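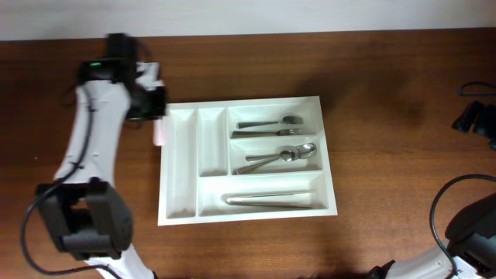
Caderno de laboratório — disciplina de projeto Vikura, novembro

Tarefa: separação de talheres com dois braços. Entrada iniciada às 16h10.

1. Disposição de referência do tabuleiro: garfos no compartimento superior direito, colheres no do meio, pinça no inferior. Os dois compartimentos verticais da esquerda ficam vazios.

2. Foram gravadas 61 demonstrações, das quais 33 foram aceites para treino. As restantes foram rejeitadas segundo o critério Chiu (pausa superior a 10 segundos ou contacto com o rebordo).

3. O desempenho com as colheres permanece insuficiente. Quando uma cruza sobre a outra, o modelo Naretti hesita entre os dois cabos — verificar se o conjunto contém casos suficientes desta disposição.

4. Solicita-se aos colegas do turno seguinte que não alterem a posição do tabuleiro antes de repetir a calibração. O registo anterior, na bancada Peswood, perdeu-se por esse motivo.

Pendente: rever a folga do cabo do braço esquerdo; 16 demonstrações adicionais só com a pinça.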